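Tumamside Community Help > Workshop & Making > 3D printing

Little printed blocks with knobs: one marker sticker keeps lifting

Posted by Debashish Howlader, November

I print small marker blocks for the bench. Each is a plain box with a bump on top to pick it up by, and a square black-and-white marker on the front. They're pale gray PLA, matte, nothing fancy. My wife calls them the chess set for people who can't play chess. 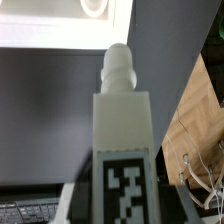
One of the blocks, knob and all.

The markers are ordinary paper labels from the office printer. They go on beautifully and stay on for 5 days. Then a corner comes up, then another, and by the end of the week I'm pressing them down with my thumb every time I walk past. I've tried a glue stick (no) and clear tape over the top (shiny, and then the marker won't read under the lamp). Do I need better labels, or do I need to do something to the plastic?

Efa Griffiths

Both, sorry. Layer lines are tiny ridges, so a paper label only touches the tops of them. Rub the front face on 400 grit laid flat on a table, wipe it with isopropyl, let it dry, and don't touch it afterward. You will touch it afterward. Wipe it again.

Then buy matte vinyl or polyester labels. I get the Drindolus matte ones and they've outlasted two printers and a marriage. Leave a plain border around the pattern when you cut, or the black edge disappears against anything dark.

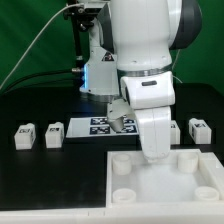

If you're making a batch, sand all the fronts first and label them in one go with a strip of scrap as a spacer. Doing them one at a time by eye gives you a row of blocks that each look fine alone and slightly drunk together. Burnish from the middle out with an old store card – the corners last, and hard.

Ga-eun Kwak

just superglue it

Cadi Foulkes

Please don't just superglue it. It soaks through paper and leaves a gray bloom on the print.

I gave up on stickers and put a shallow recess in the model, 0.3 mm deep, same size as the label. No exposed edge, nothing for a thumb to catch. It does mean reprinting the lot – mine took a weekend and most of a spool.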